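Grisell's charity auction: how the bidding is run

The annual Norkdale benefit auction, held each June in aid of the town's respite care fund, moved from paper bid sheets to a mixed system three years ago. Quyên Ông has run the back office since the change. She trained as a stock controller and describes the job in those terms.

"An auction evening is an inventory problem with a dinner attached," she says. "Each lot has a number, a donor, a reserve if there is one, and a state. It is pledged, received, checked, sold, paid for or collected. If I can tell you the state of every lot at any moment, the evening will run."

The most recent auction had 131 lots. Of these, 68 were sold by silent bid and the rest were divided between the live sale and a fixed-price table. The split is decided in advance by a simple rule. A lot goes to the live sale if at least three people are thought likely to bid for it and it can be explained in one sentence. Holidays and meals usually qualify. Framed prints usually do not.

"People assume the expensive things go to the auctioneer," Ông says. "Price matters less than how many people in the room want it. A costly item with one interested bidder will sell at its opening figure, and you have used four minutes to do it."

Opening bids are set at 40 per cent of the stated value. Increments are fixed for the whole of the silent sale at five pounds below one hundred, and ten pounds above it. Grisell, the charity that organises the evening, used to let each donor choose the increment. Ông stopped this after her first year.

"We had sheets going up by a pound and sheets going up by fifty on the same table. Bidders wrote down amounts that were not valid and we had to decide whether to accept them. A fixed table of steps removed the question." 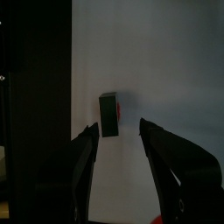 A small dark block, red along one side.

Silent bidding opens at 6.30pm and closes in three stages, with fifteen minutes between each. Ông introduced the staged close to spread the load on the payment desk. Under the earlier arrangement all sheets closed together and the queue took more than an hour to clear, with some winning bidders leaving before they had paid.

The bidding software is hired from Czarnecka, a small supplier that charges a flat fee for the night. Guests can bid from a phone or on one of six shared tablets. Paper remains available on request, and a runner enters each paper bid by hand with the time at which it was written.

"The time is the part that gets missed," Ông says. "If two bids are the same amount, the earlier one stands. Without a time on the paper I cannot apply the rule."

She keeps a full log of bids and reads through it in the following week. The last one ran to 1,171 entries. Most bids on any silent lot fell within the final ten minutes of its stage, and lots in the first stage drew fewer bids than those in the third. She now puts the vouchers and hampers in the first stage and holds back anything with a single obvious market, such as golf or theatre tickets.

The largest sale of the evening was a week's stay at Zusberg, which made 3,000 pounds in the live sale. It was also the lot that took most work to prepare. The donor's original letter gave no expiry date, did not say whether linen and cleaning were included, and left open which weeks could be booked.

"I sent it back twice," she says. "I will not print a lot with an open condition in it. The buyer reads the catalogue as a contract, and they are right to."

Each donor now completes a one-page form covering value, expiry, exclusions and delivery. Forms received after the catalogue deadline are held for the following year unless the lot is perishable. Ông accepts that this costs the charity a few donations. She says the number of disputes has fallen from nine in her first year to one, which concerned the size of a garden bench.

Collection is the stage she is least satisfied with. Eleven lots were still in the store a month after the last auction - all of them paid for - and each needed at least two telephone calls. Next year buyers will be asked to choose a collection slot before their receipt is issued. Items left for 90 days will be offered again, with the original buyer told in writing beforehand.

She has no plans to move the live sale on to phones. "The auctioneer is faster than the software," she says. "He sells a lot in under two minutes and he does not need charging."

Donation forms for the next auction are available from the Grisell office in Norkdale.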